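3.2 Open and closed containers

The second factor in our study is the type of container. In the interviews from July, many people told us that they do not decide where a thing belongs by the thing itself. They look first at which container is near and how easy it is to put something in. Chuang and Yu call this the "nearest mouth" habit, and our household diaries show it also. Of the 1027 diary entries we kept for analysis, 300 mention a tool that was found among food or kitchen items.

We therefore compare two groups of containers. The open group has baskets and trays, where the content can be seen from above and from the sides. The closed group has boxes with a lid and latches, which need 2 hands or at least one extra movement. Some closed boxes have also small compartments in the lid, and the Mestness households used these mainly for screws and other small parts. For large items the lid compartments were of no use, and the items stayed on the floor or table next to the box.

Each layout joins one container from each group with a few common items. Fruit and vegetables were chosen because every participant knew where they should go. The measuring tools were chosen because the answers in the diaries were mixed. Figure 4 gives one of the layouts. 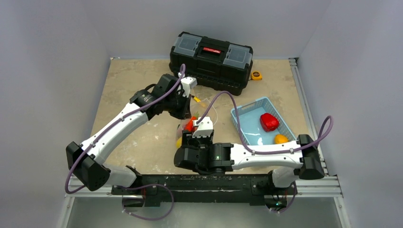

Figure 4. Layout with a closed toolbox and an open basket. The bell pepper is in the basket; the tape measure lies beside the toolbox.

An item lying next to a container was coded as "near" and not as "stored", even when it almost touched the side. This rule was stricter than the one used in the Yip survey, so the two sets of results should be compared with care. The coding of the Stota households followed the same rule.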